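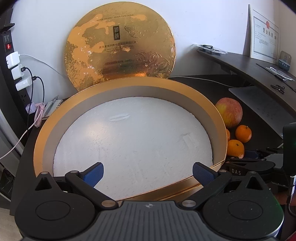
Capítulo 3
La elipsis en el relato cinematográfico

Objetivos del capítulo

Al término de este capítulo, el estudiante estará en condiciones de:
– distinguir entre tiempo de la historia y tiempo del relato;
– reconocer los procedimientos de montaje que señalan una elipsis;
– valorar el efecto de la omisión sobre la información de que dispone el espectador.

3.1. Planteamiento

Una película de dos horas puede abarcar una tarde, un invierno o la vida entera de un personaje. La diferencia entre ambas duraciones se resuelve en gran medida mediante la elipsis, es decir, la supresión de un tramo de la historia que el espectador debe reconstruir por su cuenta. El procedimiento es tan habitual que suele pasar inadvertido: un personaje cierra la puerta de su casa y, en el plano siguiente, entra en una oficina. El trayecto se da por supuesto.

Conviene separar este uso, puramente económico, de aquel en que la parte omitida contiene un hecho decisivo. En Mellance, largometraje de Zinash Asfaw que se analizará en el apartado 3.4, la discusión entre las dos hermanas no llega a verse. El relato pasa de la cena a la mañana siguiente, y el público deduce lo ocurrido a partir de una maleta y de seis frases de diálogo.
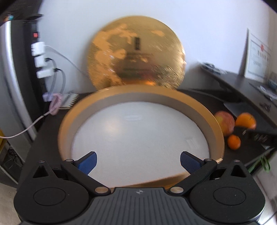
La segunda modalidad exige del guionista un cálculo preciso. Si los indicios son escasos, la omisión se percibe como un error de continuidad; si son excesivos, pierde su fuerza dramática. Abrehet Gidey, en su manual de escritura, recomienda redactar primero la escena completa y suprimirla después, de modo que los personajes conserven en las escenas posteriores las consecuencias de lo que no se muestra.

3.2. Marcas de la elipsis

El paso del tiempo puede indicarse con un fundido, con un rótulo, con un cambio de luz o de vestuario, o bien mediante el corte directo. Este último es hoy el recurso dominante – sobre todo en la ficción televisiva – y confía al sonido buena parte de la transición.
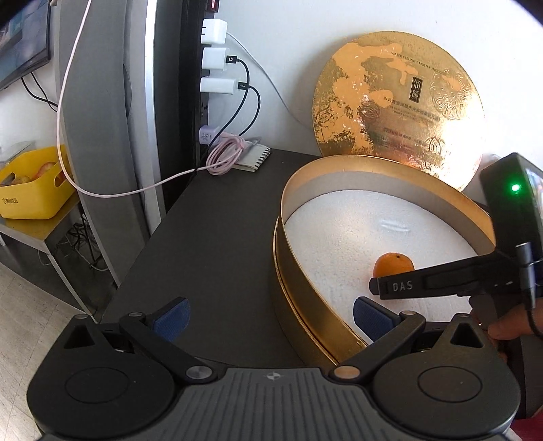
Fig. 3.3. Caja redonda abierta con un cítrico pequeño sobre la espuma blanca.

El encadenado, frecuente en el cine clásico, ha quedado asociado al recuerdo y a la evocación. Su empleo se estudiará en el capítulo 5, junto con el resto de las alteraciones del orden cronológico.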